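Über uns

Angefangen hat die Lesewerkstatt Gosow mit einem Regalbrett im Flur und einer Kiste Bücher, die Damián Troncoso vom Dachboden seiner Eltern mitbrachte. Inzwischen haben wir zwei helle Räume, 46 Kursteilnehmerinnen und Kursteilnehmer und viel zu wenig Platz für all die Romane, die bei uns ein und aus gehen – herrlich!

Wir unterrichten Deutsch für Erwachsene, und zwar am liebsten mit richtigen Büchern. Taschenbücher mit Eselsohren, dicke Schmöker, auch mal ein Krimi, bei dem die halbe Gruppe schon in der ersten Stunde den Täter kennt (oder zu kennen glaubt). Eine Sitzung dauert 90 Minuten. Danach bleibt fast immer jemand sitzen und will noch das Kapitel fertig lesen, und das freut uns jedes Mal!

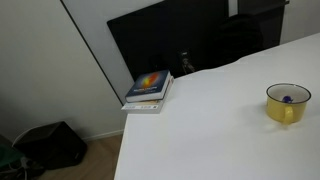
Lesestoff und gelbe Emailletasse auf einem unserer weißen Tische

Die Emailletassen hat Kyung-tae Byun eingeführt, nachdem uns im ersten Winter ein Porzellanbecher nach dem anderen zerbrochen war. Tee gibt es bei uns immer, Kaffee, wenn Ruwan Khondokar Dienst hat. Er leitet die Abendgruppe und liest so mitreißend vor, dass auch die Anfänger an seinen Lippen hängen.

Im Juli stellen wir die Tische in den Hof und tauschen einen Nachmittag lang Bücher. Wer mitmachen möchte, bringt zwei mit und nimmt zwei andere nach Hause. Schnuppern geht das ganze Jahr über, einfach vorbeikommen und dazusetzen!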